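Clatico adds cups and bowls to shared kitchens at Estow

Clatico has finished fitting out the shared kitchens at its Estow residence, the operator said in a notice to tenants dated 7th September. The work covers 20 kitchens serving 186 rooms and began in May. 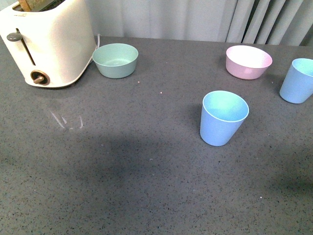
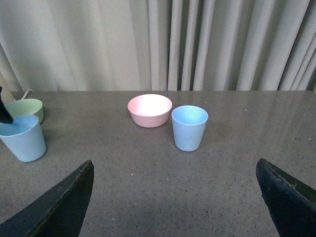 Pastel bowls and light blue cups on the grey speckled counter at Estow. The toaster is in the first picture.

Each kitchen receives a two-slice toaster and a set of bowls and cups from the Dukia range, supplied by Lukoševičius. The order came to 492 pieces, including spares held at the front office. Colours are mixed within each set – pink, green and light blue – and replacements will be matched by size only.

The operator specified plastic over ceramic after reviewing breakages at its older building. Tenants are asked to rinse bowls and cups after use and return them to the counter, and to empty the toaster's crumb tray weekly. Faults reported through the tenant portal will be dealt with within 72 hours.

A second order, for cutlery and storage tubs, has not yet been placed.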